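Our home-built robot arm project goes public

I've been building robots in my garage for years, and I've never put out a press release before, so bear with me! Cormac Egan and I are sharing Werico, our home project for teaching an arm to work around kitchen clutter. We build everything in simulation first – mugs are cheap there.
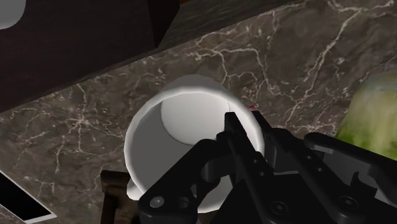
TRURKOW, 2021-12-15 – As of today, anyone can download the Werico practice kitchen and try it on their own computer. It's free, and it comes with 40 starter tasks. My favorite is still the mug, even though I rewrote the grip code 4 times and complained to Cormac the whole way through.
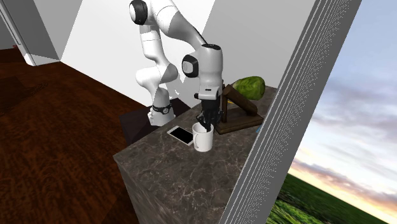 The Werico arm at the mug, marble counter level.

We want people to move things, swap things and tell us what breaks. Cormac reads every bug report (he likes them, I swear). The real arm is next on our bench, and we'll post the parts list in January.
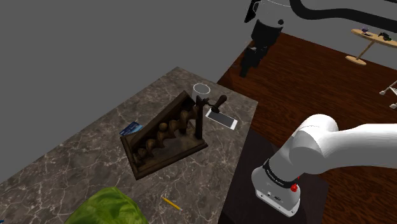
If you have a shared workshop near you, bring it along and run it there – two people arguing over one screen is how we got this far.

Contact: Aoife Ó Conaill, Werico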